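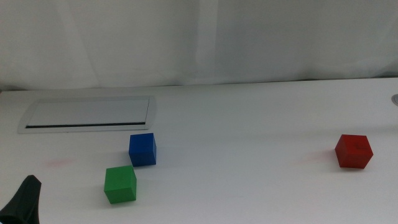 *Ifeoma Haruna*

March 2018

Such a long, muddly, lovely sort of day. I woke early and finally wrote to Hrefna about the allotment, four pages when one would have done, but she likes a proper letter and so do I. The broad beans are up in the cold frame, and I have promised her a tray of them if the mice leave me any.

Walked to Ostlow after lunch for seed potatoes. They wanted 400 pence for the small net – I still think in pence when I feel hard done by – and I paid it, and bought a bun as well to cheer myself up. Raffaele was in the queue and talked all the way home about his leeks, bless him.

Blue and green keep going round my head for the shed door.
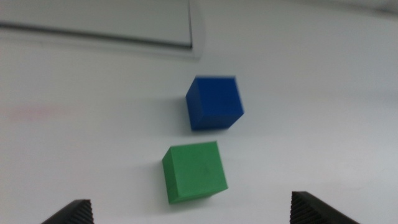

## Before bed

Rain again. Must ask Chinyere whether she can still come in June, and find my other glove.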